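关于我们

首页 / 公司 / 关于我们

Vadex 是做什么的

Vadex 设计和组装手持夹爪，也用这些夹爪替客户录制操作示范。操作员双手各拿一只夹爪，像平常用手那样去拿、放、推、翻桌面上的东西，夹爪的位置和开合由相机记录下来，整理之后交给客户，用来训练机械臂。我们的夹爪产品线叫 Grerkorow，目前在用的是第二代。

公司在 Tositz，办公室和装配间在同一层，录制在另外布置的房间里进行，也常常借用普通住宅和店铺。我们现在有11个人，其中装配、标定和录制的人手多于写软件的。创办人是 Inger Vestergaard 和 Þröstur Laxdal。Inger 以前在一家包装设备厂做机械设计，Þröstur 做过多年测量仪器的维修。两人最初只想做一种便宜、耐摔、能在一天之内修好的夹爪，卖给做研究的小团队。后来客户问能不能连录制一起做，于是有了现在的业务。

这个页面的大部分篇幅讲一次事故。原来的版本写的是公司历程和产品特点，去年改版时我们把事故的经过放了上来，因为来询价的客户几乎都会问到，而我们每次口头回答的详细程度不一样。写在这里，大家看到的是同一份内容。

七月的事故

事故发生在客户 Hafþórsson 的测试间。Hafþórsson 用我们的示范数据训练一台双臂设备，任务是整理桌面：把小件物品拿起来，放到指定的位置。那天下午，左侧机械臂在取一件放平的物品时没有在桌面上方停住，继续向下压。指尖顶在桌面上折断，断下来的一截弹到了旁边的地面。我们派驻在现场的工程师 Kaj Ravn 当时正伸手去扶桌上另一件东西，右手食指和中指被夹在腕部外壳和桌面之间。Hafþórsson 的同事按下了急停，但手臂断电后抱闸锁住，手指没有马上抽出来，他们花了一些时间才手动松开抱闸。

Kaj 的中指骨裂，食指皮肤挫伤。他休息了几周后回来上班，现在仍在录制组，手指活动正常。本页关于他伤情的文字经过他本人同意。

设备损坏不大，换了一对指尖和一个腕部外壳。测试停了。

起初大家怀疑的是什么

最先被怀疑的是模型。双臂设备换过一次训练权重，时间上很接近，Hafþórsson 的团队便把权重退回到上一版，再在没有人的情况下慢速重复同样的动作。退回之后，下压仍然出现，只是次数少一些。

接着查机械臂本身，包括零位、关节力矩、桌面高度的设定。零位没有问题。桌面高度的设定有问题，这一点后面会讲到，但它解释不了手臂为什么想往下走。

Abhishek Garg 负责我们的数据处理。他把交付给 Hafþórsson 的示范按日期排开，只看一个量：操作员从桌面上夹起薄物的那一瞬间，算出来的指尖高度是多少。正常情况下这个数应该贴着桌面，误差在3毫米之内。大部分日期都是这样。从某一天开始，左手夹爪的数值逐渐变低，到那一批录制的最后，指尖被算到了桌面以下11毫米的位置。右手夹爪没有这个现象。

操作员的手当然没有穿过桌子。错的是计算，而计算依据的是夹爪上那个带标记的方块。

标记方块为什么会歪

每只夹爪的指尖后方装着一个白色方块，表面贴有黑色图案。相机看到图案，算出方块的位置和朝向，再根据方块与指尖之间的固定关系推算指尖在哪里。这个固定关系在标定时测定，写进那只夹爪的文件，之后默认不变。

出问题的那只左手夹爪，方块支架在更换过一次指尖弹簧之后是用另一种螺钉装回去的。原来的螺钉缺货，装配间用了长度相同、头部略小的替代品，拧紧力矩照旧。头部小，压住塑料支架的面积就小，支架在反复的开合和磕碰中慢慢松动，绕着螺钉转过了一个很小的角度。拿在手里晃，感觉不到；肉眼对着看，也看不出来。方块离指尖有一段距离，角度虽小，到指尖处就成了上面说的那个数。

更换螺钉这件事在维修单上有记录，但写在备注栏里，没有触发重新标定。当时的规定是：更换指尖、更换方块、跌落，这几种情况要重新标定。拆下方块支架再装回去，不在里面。负责那次维修的同事按规定办了事，规定本身漏了一条。写规定的人是 Þröstur，他在内部报告里也是这样写的。

每天开工前的检查也没有拦住它。那时的检查是把夹爪举到相机前面，看软件能不能识别到方块的每一面。识别得到就算通过。方块歪了一点，照样识别得到。

受影响的数据

我们最后认定受影响的录制一共116段，全部是左手夹爪的数据有偏差，右手数据可以用。其中靠前的几段偏差很小，按原来的标准甚至可以算合格，我们还是一并撤回了，理由是无法确定支架从哪一段开始松动。

撤回之后，Abhishek 试过用桌面高度反推修正。效果在平放物品上还可以，在倾斜和悬空的动作上不行。修正后的版本没有交付，我们重新录制了全部内容，费用由 Vadex 承担。

另外还有两家客户的项目用过同一批螺钉。查下来，那几只夹爪的支架没有松动，数据也没有偏差，螺钉仍然全部换掉了。两家客户都收到了书面说明和复测结果。

为什么数据偏差会伤到人

只有数据偏差，不应该有人受伤。Kaj 的手会被夹到，是几件事碰在了一起。

Hafþórsson 的设备有一个软件下限，指令低于桌面时应当截住。测试用的桌子在几天前换过，新桌面比旧桌面高，下限没有跟着改。于是手臂在碰到新桌面之后，指令仍在“允许”的范围里。

力矩保护是开着的，阈值却按搬运较重物品的任务设定，对于桌面整理来说太高。指尖折断时没有触发，腕部外壳压到桌面时才接近阈值。

运行中人不应当进入手臂的活动范围，地上贴有线。Kaj 越过了线。他自己说，前面很多次测试里大家都这样伸手扶东西，线在那里，没有人当一回事。我们的现场手册当时写的是“尽量避免进入”，这种写法等于没有规定。现在写的是“不得进入”，进入之前必须停机并确认。

最后是急停。急停本身正常动作了，但在场的人里没有谁练习过在有人被夹住的情况下如何松开抱闸。松开抱闸的工具在柜子里，柜子在房间另一头。

Hafþórsson 一方的整改由他们自己说明，我们不在这里代写。上面这些内容在发布前请他们看过，他们改了几处措辞，没有要求删去任何一段。

现在的录制是怎么做的

事故之后，录制工作的流程改动最大。录制时相机从操作员头部的高度向下看，双手的夹爪和方块都要在视野里。操作员站在桌前，桌面上放的是日常的小件，高低厚薄不一，薄的东西最能暴露高度误差，所以每一段录制里至少安排一次拿取薄物。

开工检查由 Bjartur Hviid 重新设计。他做了一块带凹坑的金属板，操作员把闭合的指尖插进凹坑，换几个角度，软件算出的指尖位置应当始终落在同一个点上。偏差超过3毫米，这只夹爪当天不用，送回装配间。左右手都要做，两只加起来不超过15分钟。收工时再做一遍，用的是同一块板。开工合格、收工不合格，当天的数据全部隔离，等查明原因再决定去留。

收工这一遍是争论最多的。录制组认为一天下来已经很累，加这一步容易敷衍。Inger 坚持要加。试行期间收工检查查出过一次支架裂纹，夹爪早晨是好的，之后就没有人再提取消了。 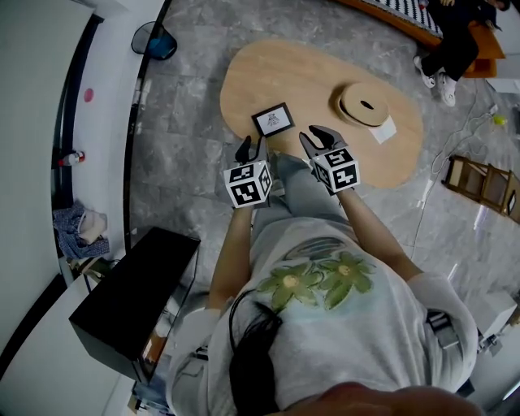 录制：操作员双手各持一只带标记方块的夹爪，桌上放着一幅黑框小画。

录制场地大多是普通的房间，地上有凳子、线缆和杂物是常有的事。我们允许场地保持原样，数据里需要这样的环境，但对操作员脚下有要求：站立的位置和退后一步的位置不放东西，线缆不从两脚之间经过。操作员要盯着双手，很少看地面，这一条由场内的第二个人负责查看。第二个人可以坐着，不能离开房间，录制期间也不兼做别的记录工作。

操作员可以在任何时候叫停，不需要说明理由，已经录到一半的段落直接作废。连续录制有时间上限，到点就休息，手腕不适的人当天改做整理。夹爪的重量我们一直在减，但双手举着工具干活终究比空手费力，疲劳时指尖容易磕到桌面，而磕碰正是支架松动的来源之一。

夹爪本身的改动

支架改成了两点固定，外加一个定位销。即使螺钉完全松开，方块也转不了。这个改动由 Inger 画图，第二代 Grerkorow 全部采用，仍在客户手里的第一代可以免费换装，运费也由我们付。

螺钉改为专用件，装配间不再存放可以替代的型号。缺货就停工等货。这样做的结果是有一次交货晚了，客户不太高兴，我们没有为此改回去。

螺钉头和支架之间画一道漆线，横跨两个零件。漆线断开或者错位，就说明动过。办法很老，Þröstur 从前修仪器时一直这么做，做夹爪时却没有用上。

指尖改用断裂时不产生小碎片的材料。新材料稍软，磨损快一些，更换周期也就短一些，在用户手册里写明了。

维修单取消了备注栏。所有拆装都要从列表里选，列表里没有的动作不能做，需要先找 Þröstur 加进去。只要涉及方块与指尖之间任何一个零件，系统就把这只夹爪的标定文件锁住，重新标定之后才能解锁。锁住的夹爪可以开机，不能录制。

数据交付的改动

每一批数据现在附有一份检查表，内容包括每只夹爪的编号、开工和收工的检查结果、期间做过的维修、标定日期，以及拿取薄物时指尖高度的分布图。图是自动生成的，人不能修改，但必须有人看过并签名。目前签名的是 Abhishek，他休假时由 Bjartur 代签。

我们也建议客户在训练之前自己抽查。检查表的最后一页写了抽查的方法，用不到我们的软件。如果客户查出的结果与我们的不一致，以先停用为原则，再讨论谁对。

交付之后发现问题的，我们会通知所有拿到过同批数据的客户，包括项目已经结束的。通知里写清楚哪些段落有问题、怎么发现的、目前知道什么和不知道什么。查清之前先发第一份，查清之后再发第二份。七月那次，我们是在内部确认之后才通知另外两家客户的，晚了几天。其中一家对此提出了意见，意见是对的。

还没有解决的

有几件事到现在没有做好，也写在这里。

温度。塑料支架在夏天没有空调的房间里会有轻微变形，量很小，没有超过检查的限值，但趋势看得见。我们在试金属支架，重量增加了，操作员不喜欢。还没有定下来。

遮挡。操作员低头的时候，头发或手臂偶尔会挡住方块的一部分，软件靠剩下能看见的面来推算，精度会下降。目前的做法是把这种片段标出来，由客户决定用不用。自动剔除做过，剔得太多。

现场支持。Vadex 的人到客户那里工作，遵守谁的安全规定，过去没有写清楚。现在合同里写的是两边取较严的一条。问题在于有些客户没有书面规定，无从比较。遇到这种情况，我们用自己的手册，并且要求客户一方也签字。有过一家不愿意签，那个项目我们没有派人去。

历史数据。第一代夹爪录制的早期数据没有开工和收工检查的记录，事后无法补。我们用薄物高度的办法全部筛过一遍，没有发现类似的偏移，但筛查方法对不接触桌面的动作不起作用。这部分数据仍可提供，价格另议，交付时会注明。

人员

Inger Vestergaard，创办人，负责机械设计和公司日常事务。

Þröstur Laxdal，创办人，负责装配、维修和标定，也负责内部的安全规定。他每个季度把现行规定从头读一遍，和装配间的人一起对照实际做法，对不上的就改规定或者改做法。

Abhishek Garg，数据处理。指尖高度的统计原来是他为这次调查临时写的脚本，后来成了正式流程的一部分。

Bjartur Hviid，测试和检查工装。凹坑板的图纸可以向他索取，客户自行加工不收费用。

Kaj Ravn，录制组和现场支持。新来的操作员由他带第一周，其中半天专门讲停机和抱闸，学员要在断电的手臂上亲手松一次抱闸，做不下来的不能去现场。

其他同事在装配间和录制组工作，没有逐一列出。

报告故障

如果您在使用 Grerkorow 夹爪，发现漆线错位、支架晃动、指尖开裂，或者算出来的位置与实际不符，请停止使用，把夹爪编号和情况发给我们。不需要先判断原因，也不需要先清理或修理，带着原样寄回来对我们更有用。保修期外的也收。

如果有人受伤，请先处理伤者，再保留现场和日志，然后打电话。电话在工作时间由 Þröstur 或 Inger 接听，其他时间转到值班同事。值班的人有权要求相关批次的数据和夹爪立即停用，不必等到第二天请示。

事故的完整报告有英文版和中文版，包括标定数据、支架照片和时间记录，客户和同行都可以来信索取。报告里隐去了 Hafþórsson 设备的部分参数，其余没有删减。

参观与合作

装配间可以预约参观，录制现场视场地方面的意见而定。参观者需要穿包住脚趾的鞋，听一遍简短的安全说明。学校和研究小组借用夹爪，请写明用途、借用时间，以及机械臂一侧由谁负责安全。最后一项空着的申请，我们会退回请您补上。

公司 | 产品 | 录制服务 | 维修与标定 | 故障报告 | 联系我们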